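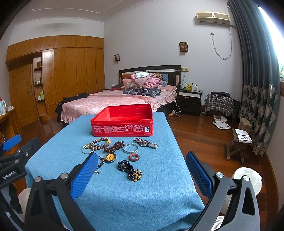 About Us

Trikatcombe started with a drawer that wouldn't close. It belonged to Ivone Caldeira's mother-in-law, and it held bracelets, beads, three watches, a rosary, foreign coins and the spare key to a car that had been sold years before. Ivone spent a whole Wednesday afternoon on it, sitting on the edge of the bed with a cup of coffee, and by suppertime the two of them had found a ring everyone had given up on and had heard a good many stories about who gave what to whom. A neighbor asked if she would come and do the same next door. Then the neighbor's sister called.

That was 19 years ago. Today we are a small home organizing company with a very particular fondness for bedrooms, and most of all for the little things that live in them: jewelry, keepsakes, watches, scarves, the good buttons, the letters. We do closets and linens too, and we'll happily fold your shirts while we talk, but the small things are where our hearts are.

Who we are

Ivone still makes most of the first visits herself. She likes to see a room before anyone has tidied up for her, so please don't! Benedito Dantas joined her after a long career repairing clocks and watches, and he is the one to ask about a stiff clasp, a stretched link or a bead strand that needs restringing. He works from the back table in our shop on Plimell Street, and if you come by before lunch you'll generally find him there with the radio on low. We also have a handful of part-time organizers, all trained by Ivone, and all of them very patient people.

How a visit goes

We begin by clearing one surface and putting a cloth over it. A small table is plenty. Denim is our favorite, since beads don't roll on it the way they do on bare wood, and a stone ring or a little charm shows up nicely against the blue. Then everything comes out of its box or tin and gets laid down with some room around it – bangles, cuffs, watches, long strands, short strands – and we simply look at it together for a while.

People are often surprised by how much is knotted up with something else. A coiled bracelet will catch hold of its neighbor, a pendant will wander off under a cuff, and before long nobody wears any of it because getting one piece out means getting them all out. So we untangle first and decide later. We never hurry anyone over deciding. If a piece needs to sit on the table for an hour while you think about your aunt, it can sit there.

Once you know what you're keeping, we find it a home, and we like to use what you already own. An old cookie or tea tin is a wonderful thing, and a red one is easy to spot on a shelf. Lined with a bit of felt, it will do as well as most of what the stores sell. Wood beads and amber go in one place, metal in another, and watches lie flat on something soft. The bracelet you wear every day stays out on the nightstand where your hand will find it.

Folded clothes come next, if there's time. We sort them on the bed, shirts in one pile and whites in another, and they go back into the closet or the drawers before we leave, so that you have somewhere to sleep.

Where we work

We look after homes in Fakunberg and in Lie, and in the farms between the two. A half-day visit is 138 dollars, tea not included but always welcome. Restringing and small repairs are priced by the piece, and Benedito will tell you the cost before he picks up his pliers. Every February we hold an open table at the shop, with 20 places, where you can bring in a tangled box and sit down with us for the morning.

To set up a visit, call the shop or leave a note in the door at 525 Plimell Street. Ivone returns calls in the evening, after seven, and she does like to chat.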